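How to Refinish a Tabletop With White Paint

An old table with a sound frame and an ugly top is worth a weekend of work. The steps below are for a wood or veneer top with old varnish on it. Laminate takes a different primer, so check what you have first. If the same grain pattern repeats every foot or so, it is probably printed.

What you need

Sandpaper in 120 and 220 grit, a sanding block, a tack cloth, wood filler, stain-blocking primer, white enamel made for furniture, a foam roller, and a 2-inch angled brush. A quart of each paint is plenty for a kitchen table.

Clean and sand

Wash the top with warm water and a little dish soap, then wipe it down with a clean damp rag. Let it dry overnight. Years of hand grease collect along the edge where people sit, and primer will not stick to it, so go over that part twice.

Sand with the 120 grit, following the grain. You are dulling the varnish, and bare wood is not the goal. Fill any dents, let the filler harden, and sand it flush. On veneer, go easy at the corners – it is thin there and sands through fast.

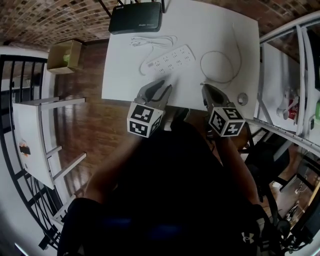 Wipe off all the dust before you open the primer. Vacuum first, then use the tack cloth. Roll on one thin coat and look at it the next morning. If yellow or brown spots have come through, roll on a second.

Paint

Cut in the edges with the brush, then roll the top in long passes from one end to the other. Keep each pass slightly over the last one and don't go back into paint that has started to set. Wait the time listed on the can, sand lightly with the 220 grit, wipe, and repeat. I put on 4 thin coats. Thick coats sag at the edges and stay soft.

Let it cure

Dry and cured are different things. You can touch the top the same day, but I wait 21 days before putting anything heavy or hot on it. A table I painted in May went back into use after one week, and a stack of books left marks I had to sand out.

Until then, eat off placemats and lift things instead of sliding them. Clean with a soft cloth and plain water. Keep a small jar of the leftover paint, labeled with the color name, for chips.

– Touran Naseri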